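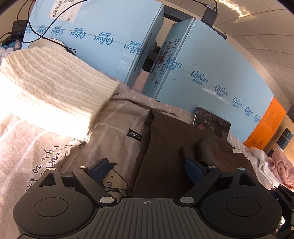

Household Notes for February: Folding on the Bed

The purpose of this entry is to set down how folding is presently carried out in this household, and to record certain changes adopted since the previous entry on closets. Readers who wrote to request the measurements of the hall shelving will find them at the end.

Folding is done on the bed. For several years it was done at the dining table, which is the proper height and has a firm top, but the table is also where meals are eaten and where the mail is opened, and laundry was repeatedly moved before it was finished. The bed has one considerable advantage. It must be cleared before anyone can sleep in it, and the work is therefore completed on the same evening it is begun.

On the Surface

The cover now in use is a pale pinkish-beige print with white stripes, black lettering, and a yellow cartoon character. It would not have been selected for a formal guest room. It has nevertheless proved suitable for this work, as dark articles are easily seen against it. The dark brown piece lying on it at the start of this entry illustrates the point well enough. On the charcoal blanket used previously, brown and navy items were regularly overlooked and were found the next morning on the floor.

The cloth does bunch. A ridge forms across the middle, and anything laid over the ridge will be folded crooked. It is advisable to pull the cover flat from the foot of the bed before beginning, and to do so again whenever a large piece has been turned over. A tag reading HBADA is sewn to the beige cloth, and it is convenient to have one fixed mark of this kind when lining up a corner.

On Smooth Materials

Smooth material remains the principal difficulty. Cotton will hold a crease made by hand. Smooth pieces will not, and the upper layer slides while the lower layer is being straightened. The following procedure was adopted after considerable trial.

Lay the piece down with its broad middle flat and leave the edges alone. Work outward from the middle with the palm. Bring one long edge over and rest a forearm along it while the opposite edge is brought to meet it. Fold the length into thirds. Any bulge at a corner should be opened and laid again, as pressing down on it only moves the fullness to another place.

A finished piece of this kind should be placed in the drawer at once. Stacks of more than 7 have been found to slip when carried down the hall.

On Storage

The drawer dividers are from Planell and have given satisfactory service. The Indetti boxes purchased for the upper closet shelf were returned, the lids being too shallow to stay closed over winter bedding. They were replaced with two lidded bins from Hlongwane, which are plain in appearance and somewhat heavier than preferred. One holds spare covers and the other holds items awaiting repair. The second bin is fuller than it should be, and a date for mending will be set before the end of the month.

The hall shelving, which was bought from Trerkemis when the apartment was first furnished in 2000, measures 23 inches from front to back. A bed cover folded in thirds and then in half fits with some 2 inches to spare. The lowest shelf sits closer to the floor than the others and is reserved for towels.

Correspondence regarding cedar blocks has been received and will be addressed in the next entry. The household has used them in one closet only, and the results so far do not support a recommendation.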